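This is the data card for my seed germination log, which I started keeping because I was tired of standing in the garden in June wondering why half a row of parsnips hadn't bothered to come up. It's one person's hobby data from one drafty back porch. If you want something a seed lab would sign off on, keep looking — but if you've got a shoebox of old packets and want to know which ones are worth the potting mix, come on in!

Last updated Sunday, February 26, 2023.

## What's in the folder

- `sowings.csv` — the main table, 1,856 rows, one per batch of seed sown
- `packets.csv` — where each packet came from, and the year printed on it
- `notes.txt` — me rambling (the June entries are mostly about slugs)

The columns in `sowings.csv` you'll care about:

| column | meaning |
|---|---|
| `packet_id` | matches `packets.csv` |
| `sown_on` | date the seed went in |
| `method` | `towel`, `tray` or `tube` |
| `n_sown` | seeds in the batch |
| `n_up` | seeds that sprouted by the cutoff |
| `warmth` | `mat`, `shelf` or `porch` |

## How I do it

Most rows are plain old paper towel tests. I dampen a towel, lay the seeds out in lines, roll it up, stick it in a bag and write the packet number on the bag in grease pencil. Marker rubs off. Ask me how I learned that (rows from my first spring with `packet_id` set to `unk` are the answer, and I've left them in).

Trays are for anything that needs light to sprout, so celery, most lettuce, snapdragons and a few others. I press those into the surface of the mix and leave them uncovered.

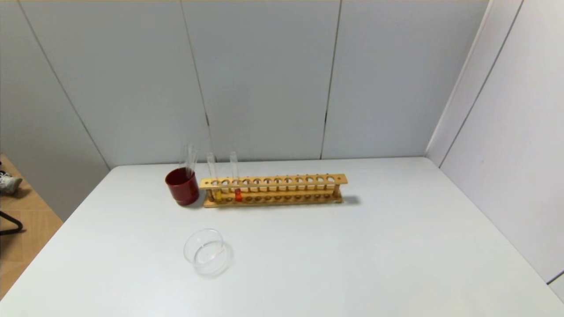

Beans and peas get the `tube` method whenever I want to watch the roots, and they're the rows people write to me about the most. One seed, a twist of damp cotton, and a look every morning with my coffee. I like a wooden rack with a single row of holes for this, like the one in the photo, as I can see each glass tube from the side without lifting it out. Tube batches are tiny, so please don't work out a percentage from one and then get mad at a seed company.

## Where the seeds came from

Bought packets are mostly from Famden and Karunaratne, with a handful of Trulunport flower mixes I got on clearance. The rest are swaps. Fathima Mollah gave me a huge bag of her own saved okra and long beans, and 600 of the rows are hers in one way or another (she also fixed my spelling of nearly every variety in it, bless her).

## Stuff that'll trip you up

- A blank `n_up` means I forgot to check. A zero means nothing sprouted. Please don't merge them!
- The cutoff is in `packets.csv`, because parsley and radish can't share one.
- `porch` temperatures swing like crazy. I never logged them properly.
- Sarano is a pepper variety in here and also the name of the street I swap seeds on, so searching for it in `notes.txt` gets you both.
- There are 2 batches of leeks with the same date and packet. They're separate batches, I just had a lot of leeks.
- Old onion seed looks terrible in this data. It's terrible in my garden too.

## Using it

Take it, chart it, argue with it. A link back is nice but I won't chase you for one. If you find a mistake, send me the row number and what you think it should say, and I'll dig out the paper notebook and check. I'm slow in spring.

Next up is a batch of 100 carrot seeds from the oldest packet I own, and I'll add that row whenever they decide to do something.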